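Surwood

by Estíbaliz Figueroa

The computer had belonged to Jarmila Hudec's brother, and it came to the shop in the back seat of her car with a bath towel over it.
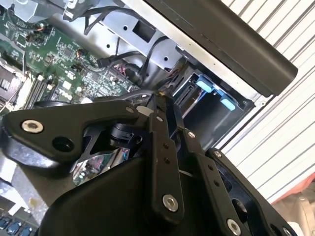
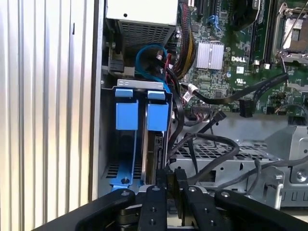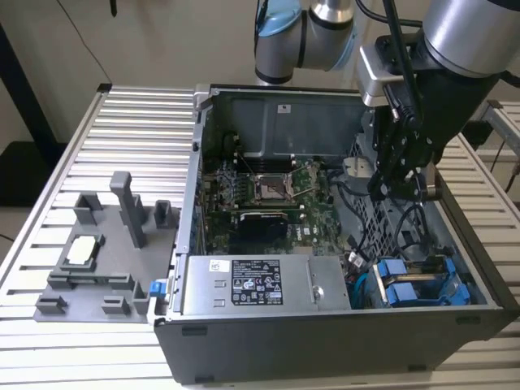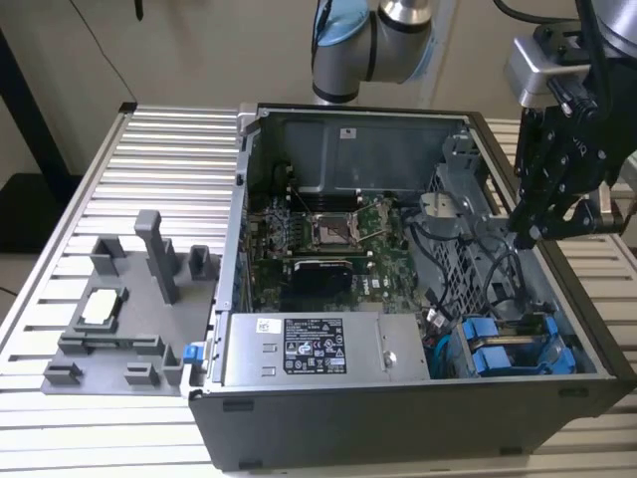
*Dromilari*, Issue 671

Olaia Villalobos wrote out the ticket. Name, phone number, what was wrong. Jarmila said it didn't turn on. Olaia asked how long it had been that way and Jarmila said she didn't know, it had been in his apartment, and the apartment had to be empty by the end of February.

"Is there a password?" Olaia said.

"I guess there would be."

"Do you know it?"

"No."

Olaia wrote that down too. She carried the tower to the back and put it on the bench on its side. The side panel stuck and then came off. She blew the dust out of the heatsinks with the can and wiped the bottom of the case with a cloth.

Jarmila had stayed at the counter. People usually left and waited for the call. After a few minutes Olaia told her she could come around if she wanted, and she came around and stood with her purse held in front of her.

"He was always in there," Jarmila said. "He used to buy parts from Herrero, when they had the store on Lulden Street. He'd call me up and tell me what he bought."

"What did he use it for?"

"Music, I think. He recorded things."

Olaia lifted the lever on the socket and took the processor out. She held it by the edges and turned it toward the lamp. It was smaller than Jarmila had expected. She had thought the important part would be one of the big parts.

"That's the whole thing?" she said.

"That does the thinking. What you want is on the drive, though. The drive might be fine even if the rest isn't."

"Then why take this out?"

"You said you wanted it working."

Jarmila hadn't remembered saying that. She looked at the board, which was green and crowded. When they were children her brother had taken apart their mother's radio on the kitchen floor and lined the pieces up on a newspaper. Their mother came in with the groceries and stepped over it and put the milk away. He got the radio back together by supper and it played, but only the one station, and they listened to that station for years.

"There's a pin bent," Olaia said. She had a magnifier down over one eye. "Did he work on it himself?"

"He would have."

"It looks like he tried to put the chip in again and it went in a little crooked. I can try to straighten it. I can't promise."

"How much?"

"Nothing for trying. If I have to order a board, I'll call you first."

The bell on the front door went and Emiliano Escobar came in from the tax office next door to use the coffee machine. He said good morning to both of them. He looked at the computer and said he had one just like it in his garage, and he took his coffee and left.

Olaia worked on the pin with a thin needle. It took longer than Jarmila thought it would. She read the tickets on the wall. One was for Đức Tôn, laptop, spilled soup. She read it again and then looked out the window at her car.

"I wasn't speaking to him," Jarmila said. "The last 4 years. It was over a thing with our mother's house."

Olaia kept the needle where it was. "Okay," she said.

"I only mean, I don't know what's on there. It could be nothing to do with me."

"You don't have to look at it. I can get the drive to open and put it all on a stick, and you can keep the stick in a drawer."

"Do people do that?"

"Some of them."

Olaia straightened up and rubbed her neck. She set the processor in the socket, and it dropped in without any pushing. She closed the lever over it and asked Jarmila to hand her the paste, the gray tube by her elbow. Jarmila handed it to her.

"Come back at 2," Olaia said. "I'll know by then."

Jarmila said all right. She folded the bath towel, which was still on the counter, and put it under her arm. Then she unfolded it and asked if there was a chair.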